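Visits & Open Days | Food and Craft

A morning at the Belhaj bakery in Varnden

In June I visited the open morning of the Belhaj bakery, which is in the old part of Varnden, near the river. I had read about it on a paper in the library window. The bus from Skimdale takes long, so I left very early and arrived before the door was open.

At 9 o'clock Hanane Bennani let us in. She is the head baker and she was also our guide. First she gave us hair nets and asked us to put our bags in the office. Then we went to the flour room, where it is cool and the air smells like dry grass. She explained that the bakery buys its wheat from two farms and that each delivery behaves in a different way. The bakers write down every change of water in a thick notebook. I was allowed to read one page, but the handwriting was difficult for me.

The oven is the part I will remember best. It was built by a family from Skedimia, and it keeps the heat through the night. Mrs. Bennani told us that on a normal day 197 loaves come out of it before the shop opens. The dark rye needs the longest time, and it must rest until the next day before it is cut. One man asked if he could buy it warm. She said no, very kindly.

After this we shaped our own rolls. Mine were not round. The dough was softer than what I make at home, and I used too much flour on my hands, so the rolls did not close well at the bottom. Mrs. Bennani showed me how to pull with the side of the hand.

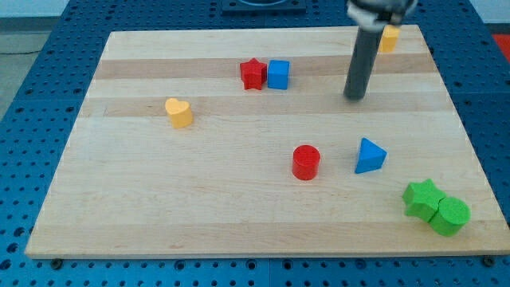 While the rolls were in the oven we had mint tea in the yard and tasted five kinds of bread with butter and salt. I liked the one with barley very much. The visit costs nothing, but you should write your name at the shop counter some days before, as the groups are small. Please wear closed shoes. The next open morning will be in the fall, and I want to bring my sister.

2 comments | 5 shares

Back to top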